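Rinow Bench Cell – Set-up Guide
Section 4: Checking the two-arm layout in the simulator
Revised November 9, 2018

Complete Section 3 (frame and table top) before starting. The cell must be switched off at the wall. All steps up to step 6 are carried out in the Vutarora simulator on the workshop computer.

1. Open Vutarora and load the bench file. Check that the table height matches the figure you wrote down in Section 3.

2. Add both arms. Left and right are named from the robot's side of the table, so the right arm shows on the left of the screen when viewed from the front.

3. Set the base spacing, then lock it. Unlocked bases will drift when the view is reset.

4. Place the yellow tray on the right arm's side and the red tray on the left arm's side. Leave both empty. Small errors in tray angle do not matter at this stage.

5. Set the speed limit to 200 mm/s and the minimum gap between grippers to 43 mm.

Note: the gap is measured between the nearest points of the two hands, including any camera or bracket you have fitted. Koster brackets are not in the parts library and must be drawn by hand.

6. Move both arms to the meeting pose, with the grippers low over the table between the trays. Compare with Figure 2.

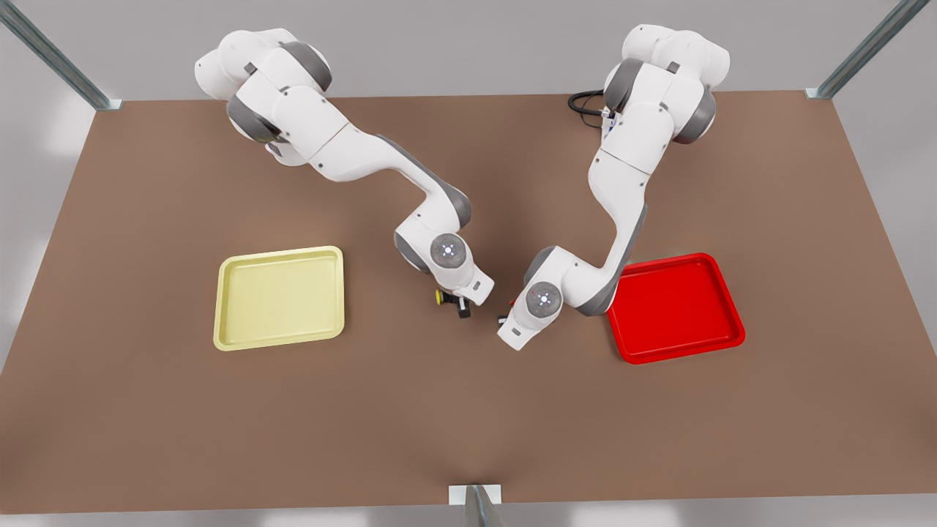
Figure 2. Meeting pose in the simulator, viewed from the front.

7. Turn the view through 90 degrees and check the gap again from the side. If either hand touches the table, raise the pose and repeat step 6.

8. Save the pose and copy it to the Inard controller.

CAUTION: Run the first real movement with the trays removed and one hand on the stop button. A pose that is clear in the simulator may still foul a cable – cable slack is not checked by the software.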